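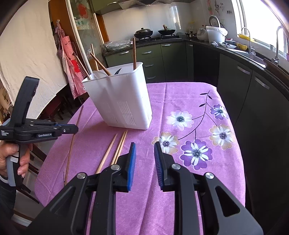 A tall white plastic bin on a cloth-covered kitchen table.

Deductible (service contracts)

A deductible is the bit you pay yourself each time you make a claim on a service contract. I've kept this entry short! Soler plans charge it per visit, while Wonine charges per repair (I learned that one on a dishwasher that needed 4 visits). Amos Pennington's June survey of 138 contracts found six with none at all.

Related entries: Waiting period; Claim limit; Erkthorpe plan

We use cookies to remember your settings.

Last updated: June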